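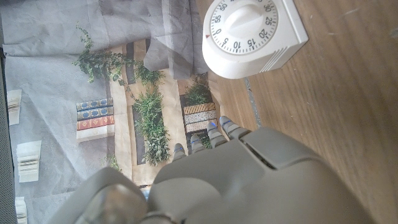

회사가 프루나노(Prunano)와 계약한 지 두 달이 됐다. 로봇 손에 잡동사니 다루는 법을 가르쳐서 나중에 포장 라인에 넣겠다는 계획인데, 지금까지 달라진 건 로봇보다 우리 쪽이다.

전에는 오전에 검수, 오후에 포장을 했다. 요즘은 오전 내내 물건을 탁자에 올려놓고, 치우고, 조금 돌려서 다시 올려놓는다. 주방 타이머, 컵, 집게 같은 것들이다. 한 사람 할당이 하루 81회. 화면에 숫자가 뜨고, 못 채우면 다음 날로 넘어간다. 팀 전체로는 8월 한 달에 1,363회를 했다고 게시판에 붙어 있었다. 그중 몇 번이 쓸 만했는지는 적혀 있지 않았다.

설명회에서는 "단순 반복 업무에서 해방된다"고 했다. 나는 그 말을 메모해 두었다. 타이머를 30분에 맞췄다가 0으로 돌리고 자리를 옮기는 일이 단순 반복이 아니면 뭔지 아직도 모르겠다.

물론 나아진 점도 있다. 무거운 상자를 드는 일이 줄었고, 허리가 덜 아프다는 동료도 있다. 점심시간 60분도 예전보다 잘 지켜진다. 다만 그건 로봇 덕이라기보다 포장 물량을 벨덴(Velden) 쪽 창고로 넘겼기 때문이다. 보고서에는 둘이 한 줄에 묶여 '자동화 효과'로 올라갔다.

내가 궁금한 건 따로 있다. 우리가 쌓아 준 동작으로 저 손이 포장을 하게 되면, 그때 우리 직무명은 뭐가 되나. 물어봤더니 "운영 지원"이라고 했다. 급여표에는 아직 없는 이름이다.

다음 달 면담 때 급여표에 언제 들어가는지 다시 물어볼 생각이다. 이번에는 답을 메일로 달라고 하려고 한다.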